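May, getting on for midnight

I should be asleep, but I've had two mugs of tea and my head is still going round the kitchen, so I may as well write it down while I remember what order it all came in.

The run went so nicely in the morning. Gülizar had left me a note saying the new Botlow release was in and the arm in the simulator was finally clearing the counter without any fuss, and for a good long while I just sat there and watched it, feeling rather proud of everybody. Then came episode 1512. The arm lifted the donut plate, swung it out over the sink, and let go early. It logged the whole thing as a success! The task only asks whether the plate is inside the sink, you see, and it was, so full marks, with the food still sitting on it.

I went back through the last 600 episodes (this is where my afternoon went, and most of my lunch) and found the same early release in 4 of them. Mitiku thinks the gripper force reading drops to zero for a moment when the wrist turns, and the controller takes that to mean the plate is already down and opens its fingers. He's probably right, he usually is about wrists. I was more bothered by the scoring, and we went back and forth about it very pleasantly until Gülizar reminded us both that the people at Casow want to put this same controller on a real arm, in a real kitchen, with real plates and somebody's hands possibly in the sink. That quieted us down.

So the Casow handover is on hold. I wrote to them myself, which I'd been dreading, and they were very kind about it. Tomorrow Mitiku adds a check so the fingers stay shut until the plate has something under it for two seconds, and I rewrite the success test so that food in the sink counts as a failure. I do wish I'd thought of that one back in the winter.

Printed the last view from 1512 and I'm sticking it in before bed.
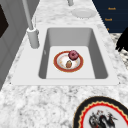
Episode 1512, plate in the sink, donut and all. Scored as a pass.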